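Rules on the wall, arms on the bench: a visit to Torkari

By Bhavana Thampi

I went to the Torkari open day on March 3, 2024, mostly because I was asked to by our safety group, and partly because I'd read their 23-page bench code and didn't believe it. Codes like that tend to get written for visitors. I wanted to see whether anybody on the floor kept to it.

The place is one long room above a tile shop. Endang Wibisono, who wrote most of the code, met us at the stairs and handed out a one-page version. No hands past the mat while the arms are live. One person runs the bench and says so out loud. Every object on the table has to be on the session sheet. There were more, but those were the ones he kept coming back to.

The benches are set up as bits of kitchen, with plates in a rack, mugs on a wooden tree, and a small oven close enough for the right arm to reach into.
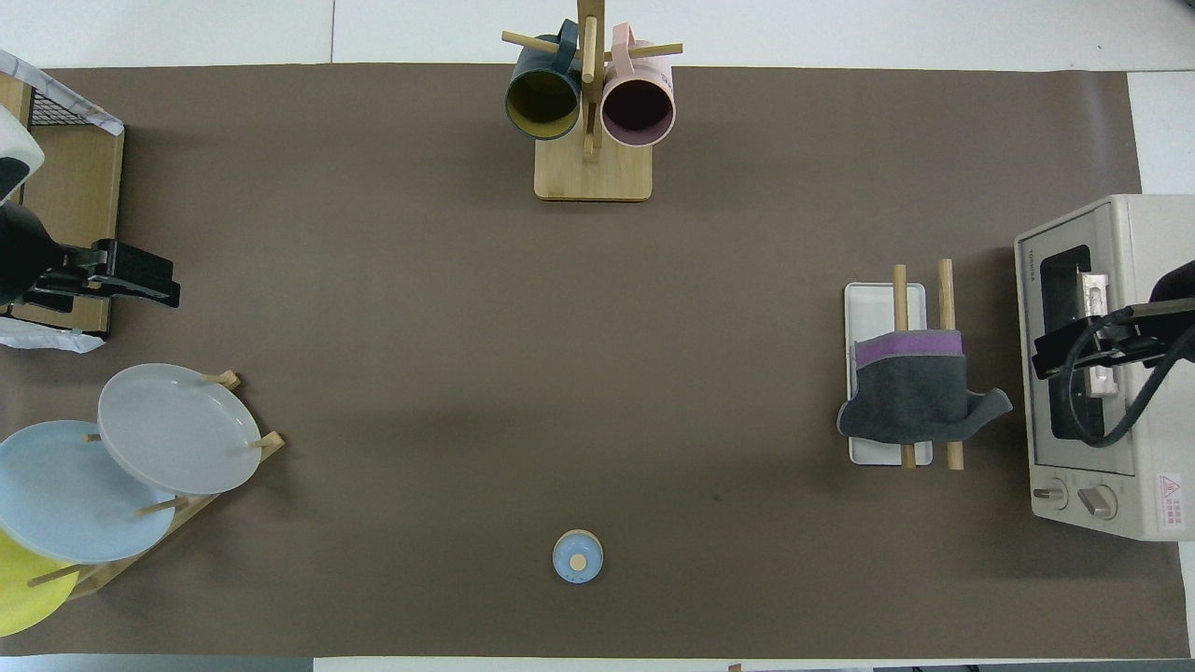 My first complaint was the mat. The code treats it as a boundary, and a sheet of brown paper is a poor boundary. It moves. It also says nothing about the air over it, where an elbow can go. I asked Endang why there was no marked line on the floor and he said the floor line was coming in August. I have heard that sort of answer at other places and I wrote it down with the date.

The second was the stop button. The code says it must be within reach of whoever runs the bench. Within whose reach? I'm short. The man who ran the session I watched was not. A distance in centimetres would settle it, and it would cost them one line of text.

To be fair to them, the calling out is real. The operator on our bench said "live" before he started and "stopped" when he finished, and he waited for a reply both times. He told off a visitor for leaning. I've been to bigger firms with thicker manuals where you could have walked straight up to the thing with a coffee in your hand.

We moved on to the log books. Torkari has kept 969 sessions on paper, and Endang let us pull any we liked. I pulled 44 of them over lunch. Most were filled in properly. A fair few had the object list signed off in the same pen and same slope as the closing note, and I would bet money they were done together at the end. A checklist filled in afterwards is a diary.

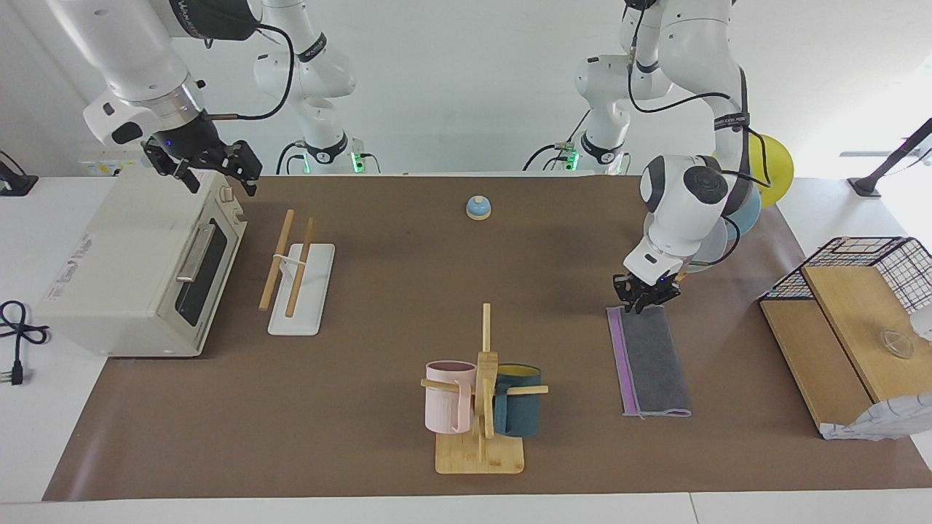

The part of the code I liked least is the section on cables. It says they must be "managed". That word does no work at all. I'd want a rule on slack, a rule on how they are fixed to the arm, and a check before power goes on. Endang agreed it was thin and said they had borrowed the wording from a supplier, Naidu, when they were in a hurry.

There was also a talk on Riser, their scoring scheme, which gives each bench a mark out of 100 for good practice. I don't care for it. A bench can lose its points on tidiness and labels and come out looking worse than one where the operator skips the call. When I raised this, the speaker said the weights were under review. Nobody could tell me who was reviewing them.

Would I recommend the code to our own members? Parts of it. The spoken calls, yes, and the object sheet if it is filled in before the session. I'd leave out Riser and rewrite the cable section from scratch. I have asked Endang for the incident records, which were not on show, and he has promised to send them. I'll add a note to this page when they arrive.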